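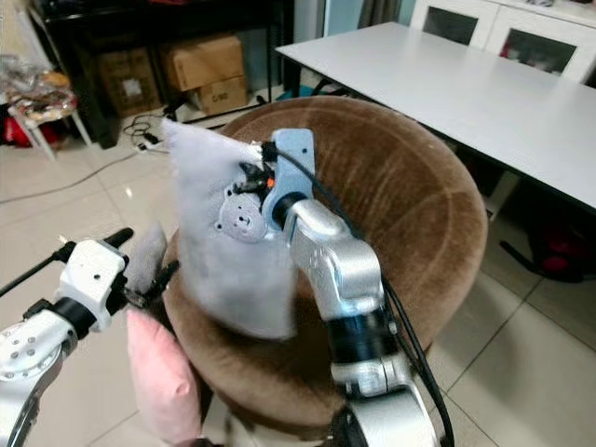
*Fig. 4. Both grippers on the plush, working over the ottoman.*

## Section 4: Running a soft goods shift with the two-arm cell

I wrote this section after my first 300 shifts next to the arms, so it's a mix of what Zustura wants you to do and what I do at the Atinbridge staging room. Where the two differ I say so. Last edited January 2026.

If you came over from hand staging like I did, the biggest change is your hands. I used to fluff, place and straighten every pillow on every seat myself, and my wrists felt it by lunch. These days I set out the work, watch the grips, and fix whatever looks sad at the end (there's always something!). It's easier on the body and harder on the attention span, and I'd plan your breaks around that.

### 4.1 Before you start the arms

1. Log in at the panel with your own name. Please don't use mine. The shift log is how Frida Baldursdóttir works out who needs a rest from watching, and it goes weird when we share.
2. Pull the job from the Pappas list and read the notes at the bottom, not just the item numbers. Plush, velvet and anything with a sewn-on face get the **Soft** grip profile.
3. Put the seat or ottoman where both arms can reach over the top of it. With a round one, the direction doesn't matter.
4. Lay out the pillows with the decorated side facing you. Faces, patches and buttons are the parts customers look at first, and they're the parts you'll want to see during the lift.
5. Walk the floor once. Cords, bags, box flaps, your own coffee.

> **Note:** The Soft profile is slower. On a plush job I give myself an extra 7 minutes and spend them on paperwork, which I can now do standing right there.

### 4.2 Lifting and placing

1. Press **Ready** and step back past your line. Wait for the arms to come up over the seat.
2. Watch the first grip on each piece. A corner grip is what you want on a big pillow, with the rest of it hanging free. If a gripper closes on a patch or an ear, press **Hold** and start that piece over.
3. Let the pillow come down onto the seat before you judge it. It'll look crooked while it hangs, and I spent my whole first week hitting Hold for no reason.
4. When the grippers have opened and the arms have gone to rest, do your touch-up by hand. Brush the velvet whichever way you like, as long as you do every seat in the order the same way.

> **Caution:** Never reach in to straighten a pillow while either arm is holding fabric. I know the urge. Press Hold, wait for the panel to say so, then reach.

### 4.3 Moving between stations

Arms that are between jobs still count as moving arms. They may be holding nothing at all and hanging out over bare floor tiles, and you still stay out of the space between them until the panel shows **Parked**.

1. Clear the seat you finished and call the next station on the panel.
2. Keep big cardboard boxes and rolling chairs off to the sides of the route. I push the chairs in under a table when there's room.
3. If a box has to stay out, tell the next person at handover and write it in the log too.
4. Go around the outside, never between the arms, even when it's the long way.

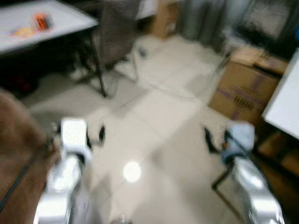 ### 4.4 Handover and the human stuff

We swap the watching seat every two hours. Esben Østergaard fought for that back in August, and I'd keep it even if your site is busier than ours. After two hours I stop seeing bad grips, plain and simple.

At handover, tell the next person:

- which profile is loaded
- any piece that needed a restart, with its item number
- anything on the floor that wasn't there at the start

Restarts don't count against anybody. Our Gurska report showed 2,942 placements last quarter, and the restarts in there helped us get a better Soft profile. Log yours, even the silly ones, and add a few words on what the fabric was doing when you pressed Hold.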